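4 卧室工位的布置与日常维护

本节适用于 Staneline 手持夹爪与头部相机配套使用的卧室工位。首次布置按 4.1 至 4.3 的顺序进行，之后每次开工只需执行 4.2 和 4.4。

4.1 床面与背景

1. 床的长边靠墙，床头板固定，推动时不应晃动。
2. 铺浅卡其色床罩，四角塞入床垫下方。中间区域用手掌抹平，靠墙一侧和床头板根部允许留有褶皱。
3. 取走枕头、被子和靠垫。
4. 墙面插座面板保持可见，不要用贴纸或布料遮挡。头部相机的位置校验以面板和床头板上角为参照。
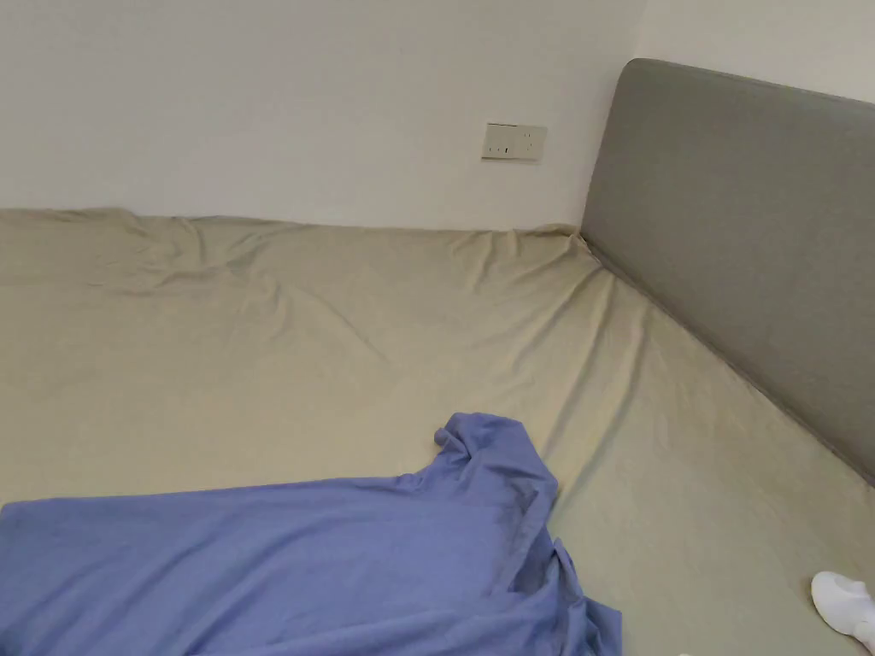 5. 待处理衣物每次只放一件，放在靠操作者一侧。衣物颜色应与床罩有明显差别，避免使用卡其、米色和浅灰。
6. 操作者的站位确定后，在地面贴胶带标记。换人操作时重新核对头部相机俯角，不要移动床。

注意：床罩换洗后可能缩水。若塞边不牢，应更换整张床罩，不要用别针固定。

4.2 夹爪开工检查

1. 断开夹爪电源，等待 4 秒后再触碰手指连杆。
2. 用干布擦拭两侧指尖。指尖垫面如有起毛或开裂，记下夹爪编号并更换，备件号为 928。
3. 检查各关节螺钉。用手轻摇手指，有松动感时用随附的内六角扳手拧紧，以手指仍能顺畅开合为准。
4. 接通电源，空载开合 19 次。听到摩擦声或发现两侧不同步，停止使用，转至第 7 节。

小心：拧紧手指根部的大螺钉时，不要把扳手加长使用。Drarkemari 批次的连杆孔位较浅，用力过大会造成滑丝。

4.3 夹持与视野确认

1. 在 Skolance 控制程序中打开腕部相机预览。
2. 夹取一件硬质小物，保持不动，观察预览画面。
3. 确认两侧指尖始终在画面内，且画面边缘没有线缆进入。
4. 松开物件，换成布料重复一次。

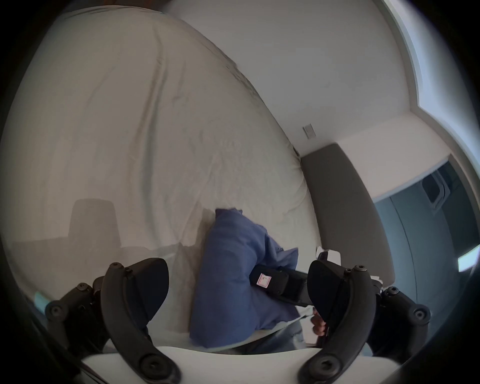
硬质物件的夹持角度对后续标定影响较大，首次布置时应多试几个方向。物件斜着夹住也可以接受，只要两侧指尖都能看清；例如黑色长方形的柄状物斜置于两指之间，朝上一面的白底红边标签仍露在外面，这样的姿态即可用于确认。腕部相机画面四角的深色圆弧是镜头视场边界，无需裁切。窗户进入画面时，曝光应锁定在床面亮度上，不要使用自动模式。

辅助人员的手可以在夹爪附近扶持物件，但夹爪闭合过程中手指不得伸入两指之间。

4.4 收工与复位

1. 张开夹爪，断电，放回充电座。
2. 取走床面上的衣物，重新抹平中间区域。
3. 从头部相机保存一张床面基准图，供下次开工比对。 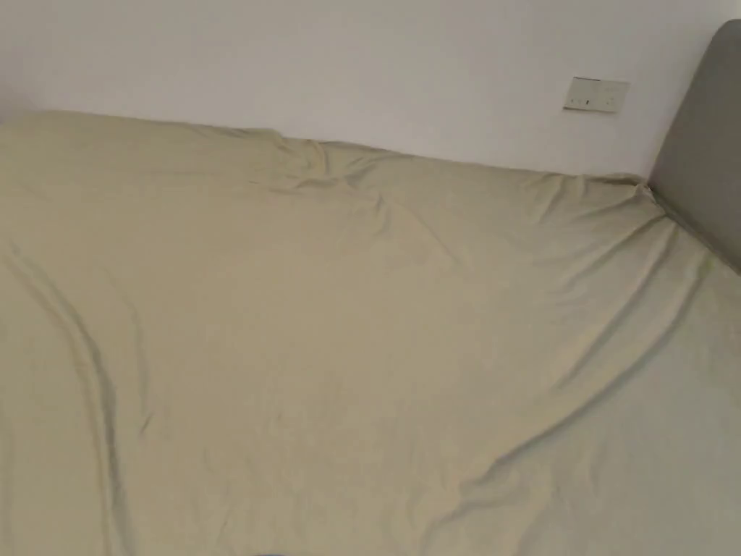

4. 将基准图与上次的文件叠加查看。插座面板的位置偏差超过程序给出的阈值时，先检查头带松紧，再检查相机支架，最后才重新标定。
5. 在维护表上登记夹爪编号、累计开合次数和操作者姓名。

累计开合每满 300 次，按 4.2 的第 2、3 步做一次完整检查，不受班次限制。每周二上午固定核对备件数量。

4.5 常见情况

预览画面发灰：清洁镜头，仍未改善时检查窗帘位置。
布料从指尖滑脱：检查垫面是否沾有纤维，擦净后重试。
基准图无法叠加：确认两次使用的是同一套 Chisholm 支架配置文件，配置文件名区分大小写。

本节修订意见请交 Ye-rin Chae 汇总，并注明小节编号和步骤号。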